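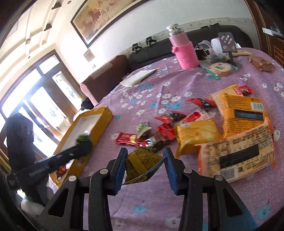
A snack packet over a flowered tablecloth.

Print this story | E-mail this story

17 Jan 2022

Nolow shops to trial smaller snack packs

Snack maker Fliltell is to sell smaller packets in 35 shops across Nolow and Irnuseck from next week. The new packs will hold 70 grams, down from 100, and the price will drop to match.

The firm said customers had asked for a size that fits a lunch box. It surveyed 257 shoppers in September and most chose the smaller pack.

Wholesaler Setiawan will handle deliveries. Larger packs will stay on sale during the trial – shops can stock both.

Fliltell will decide in the spring whether to offer the new size elsewhere.

Search this site Enter keyword Go

Contact the newsdesk | Copyright 2022 | Back to top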